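Mano Gear Plate: data card and notes

README for the club dataset, second release

Hi! If you found this folder through the Brestance student challenge page, welcome. If you're a new club member who got told "just read the README," also welcome, and sorry about the length. I'll try to cover what we recorded, how it's sorted, and the stuff I wish I'd written down back in November when I still remembered it.

The task is gear assembly on a round plate with a peg on it. Two arms, a few loose gears, a mat on the floor. We picked it because the challenge wants contact-heavy work with small parts, and because our earlier block-stacking set (the Doremora folder, still on the club drive) was getting too easy for everybody's policies.

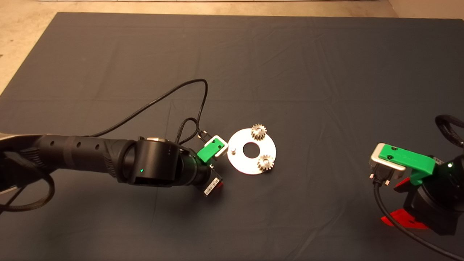
Ravindran Poduval
Dataset lead and README writer, Mano student robotics club

So, the basics. There are 30 episodes in this release. Each one has its own folder, and inside you get the overhead view, both wrist views, the joint readings and a little text file called notes. Please read the notes file! That's where the operator wrote down anything odd, like a restart or a bumped plate, and it'll save you an afternoon of wondering why a trajectory has a kink in it.

All of it is teleoperated. Borghild Lie drove most of the episodes and I drove the rest (you'll be able to tell, mine are slower and I hover a lot before I grab). The operator field in the notes says who was driving, so you can split by person if you want to. Edet, our training code, reads that field already.

Parts and setup

The parts are simple. There's the flat metal plate with the big hole in the middle, the short peg standing up from it, metal spur gears, and a white plastic gear that we added to get some variety in color. The plate isn't bolted down. We went back and forth on that for weeks, and in the end we left it free to slide on the mat so that a sloppy push has consequences. If you're building your own copy, use a cloth mat with a bit of grip to it, and don't iron it flat first. We want creases in the data.

Starting layouts change from episode to episode. Sometimes a gear begins on the plate, sometimes out on the mat, and which arm is closer changes too.
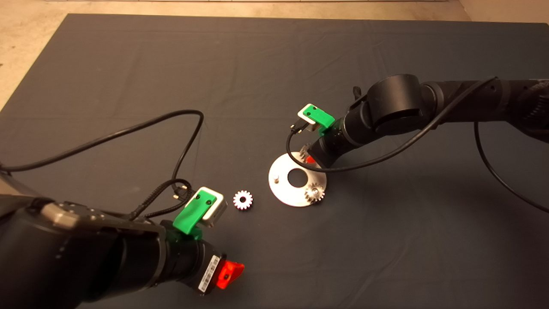

What's in the labels

Every episode is cut into short segments: reach, grasp, lift, align, place, release. The cuts were made by hand by whoever was around on Saturday, so don't treat the boundaries as exact. Align and place are the fuzzy pair. My rule was that "place" starts when the gear first touches the peg, Borghild's rule was that it starts when the arm commits to going down, and we only noticed the difference after 11 episodes were done. I've relabeled those with my rule. If you think hers is better, come argue with me, I could be talked into it.

There's also a success flag. It's yes or no, judged at the end of the episode, with no partial credit. A gear that's sitting crooked on the peg is a no. 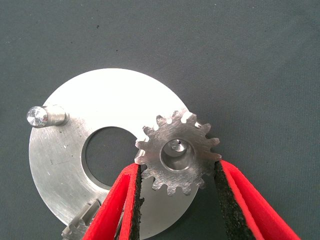
Known problems: the wrist views wash out when the light hits bare metal. We didn't correct the exposure, and I'd rather you didn't either before you compare results with other teams, or we'll all be arguing about preprocessing again. The fingers also take up a big chunk of the wrist view, so a part can be mostly hidden right when you care about it most. Borghild gets good results feeding in the overhead view along with both wrists. I've had mixed luck, but my model is tiny.

Five episodes have gaps in the joint readings. They're marked "gap" in the index, and I left them in on purpose for anyone working on dropouts. Skip them if you just want clean training data.

Splits

Nine episodes are held out for testing. Please don't train on them, and please don't peek and tune on them either (we did that last time and our scores looked amazing until challenge day, ouch). The split list lives next to the index file.
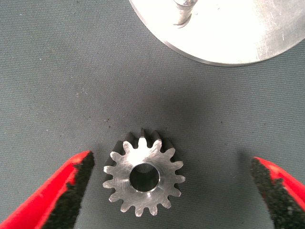
Wrist view: gear on the mat between the fingers, edge of the plate at upper right.

Using it

Club and classroom use is fine, no need to ask. If you put it in a paper or poster, credit Mano and say which release you used. Found a bad label? Send me the episode name and the segment, and I'll fix it in the next upload.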